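Open Day at Jelwood Robotics: My Gallery

21 October 2025

I'd been meaning to get over to Jelwood since September, when they first put up the sign about an open day, and I'm so glad I finally went! There were 78 of us signed in by lunchtime (I saw the sheet at the door), and they took us around in little groups, so you got a decent look at everything. I took way too many pictures. Two of them are worth putting up.

The stop I liked best was the toy kitchen, which the team calls Caltemura. It's a white table with a toaster oven, pans, a strawberry, a banana, all of it play size or close to it, and the arm works over it in a red sleeve with a white cuff, very Santa. My group stood there far longer than we were supposed to.
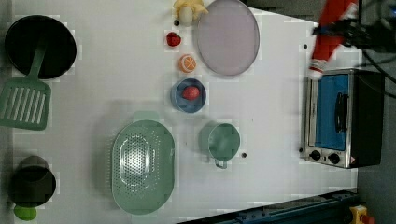 Anyway, we got to ask whatever we wanted, and I asked how long it takes to learn a new chore. The answer was that it depends on the chore (of course), but the one they were showing us had taken 51 practice runs before they were happy to put it in front of visitors. They keep every run, good or bad, and go back over the bad ones the next morning. I found that oddly comforting, as someone who burns rice on a regular basis.

My nine-year-old nephew wanted to know if it could do dishes. Not yet, they said, but Dolivano, the project down the hall, is working on a sink. He has already asked when we're going back.

Second picture, same table, with the ketchup bottle lying on its side and a mint-green cup next to it. The gripper was over by the oven and moving, so it came out as a dark blur. I like it anyway!
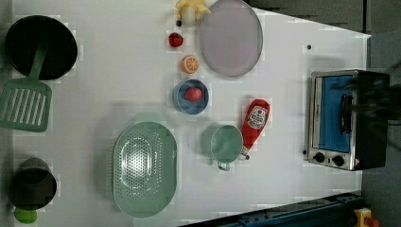

Dumitrescu wrote in the comments that the afternoon groups got a longer demo than the morning ones, nearly 61 minutes with questions, and that the best time to show up is right after lunch, when the line at the door is short. Good to know for next year. I went in the morning and had to hurry through the last two rooms, so I never did see the warehouse carts. If you got pictures of those, please send them over and I'll add them to the page.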